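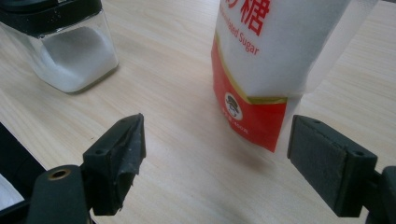

Can a machine refill the sugar yet?

The engineer who runs household trials at Sitirent has a stock reply for people who ask when they can stop doing their own kitchen chores. She tells them to go and refill a sugar dispenser, slowly, and pay attention to their hands.

"You pick up the bag, and it changes shape," she said. "You tip it, and it changes shape again. The weight moves to one end. You correct for all of that without thinking. We have spent most of a year on it."

Sitirent works out of two rented floors in Virnstead, above a print shop. The company does not sell a robot. It tests other companies' arms and grippers on ordinary jobs and writes reports on how they did. Its clients include appliance makers, a care home operator and Jurker, a chain of small grocery and coffee counters that wants to know which of its closing duties could be handed over to a machine.

The Jurker list has 21 duties on it. Wiping down is on it, along with restocking cups, emptying the grounds bin and topping up the sugar. I asked the engineer how many of them a machine could do today, with no person standing by.

"Two," she said. "Moving sealed boxes from a cart to a shelf, and loading cups into a rack, if the cups are all the same. I would put my name to those."

And the other ones?

"Some are close. Some are nowhere near. Sugar is in the middle, which is why we like it."

She breaks the job into stages. The arm has to find the bag and the dispenser on the table. It has to take hold of the bag firmly enough to lift it and gently enough that it doesn't squeeze the contents out of the top. The lid has to come off the dispenser. Then comes the pour, then knowing when to stop, then putting everything back.

Finding things is mostly solved, in her view. Clear glass used to be a serious problem for the cameras and still causes trouble under some lights, but the team no longer spends much time on it. Grip is harder. A hard jar feels the same wherever you take hold of it. A plastic bag of sugar does not, and a grasp that is fine on a full bag will slip on one that is half used.

"People always want to talk about the brain," she said. "I want to talk about the pads."

She means the soft linings on the inside of the gripper fingers. They wear, she said, and they never wear evenly. Sugar is gritty and gets into everything. A lining that starts to peel will still hold a box without any trouble, so an operator may not notice a change until the arm drops something softer.

Over the spring and summer her group logged 1,153 attempts at the pouring stage. She would not give me the success rate, as the report belongs to the client, but she was willing to describe the failures. The most common was stopping late. The second was a spill at the start of the pour, when the sugar had packed together near the opening and then let go all at once.

"A person gives the bag a little shake," she said. "We had to teach it the shake. Then it shook too much."

I also spoke to a shift manager at one of the Jurker shops, who has been with the company for 18 years and has seen several labor-saving ideas come through the door. He was polite about this one.

"Sugar takes me maybe a minute," he said. "If they want to take a minute off me, fine. What I would like is something that cleans behind the fridge."

When I repeated that to the engineer she laughed and said cleaning behind the fridge was not on the list. Then she wrote it down.

Part of her work is persuading clients to change the job before they try to automate it. A wide-mouthed container is easier to fill than a narrow one. A stiff carton is easier to hold than a bag. Czerwiński, a packaging supplier that shares some of its test results with Sitirent, has been trying out bags with a molded grip near the top, meant for human hands and machine ones alike. She thinks that kind of change will arrive in shops well before a general kitchen robot does.

Homes are another matter. A shop can order one dispenser for every counter and keep it in the same place. A household has whatever it has — a jar from a grandmother, a bag folded over with a clothespin, a shelf that is a little too high.

"In a shop, with the right container, I think we get there on sugar fairly soon," she said. "In your kitchen, I would not cancel anything."

I asked whether she had any automation in her own kitchen. She has a dishwasher, she said, and she still loads it by hand.

The Jurker report is due in September. Her group will then start on the next duty on the list, wiping down the counters.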